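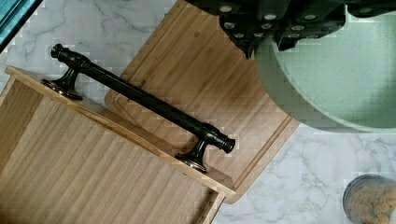 Keeping bamboo and wooden boards sweet

My mother-in-law, Despina Athanasiadis, has kept the same bread board going since before I met her, and I've pinched most of her habits (with her blessing, I should add!). Wash it quickly in warm soapy water, never leave it soaking, and stand it on its edge to dry overnight.

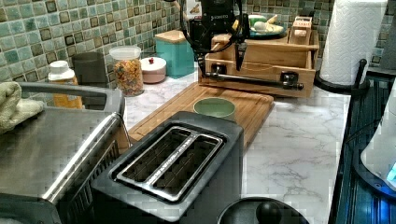
For onion smells, rub in coarse salt with half a lemon, leave it 12 minutes and rinse. Then a little food-grade mineral oil, wiped along the grain – I do mine every January, and again whenever it looks thirsty.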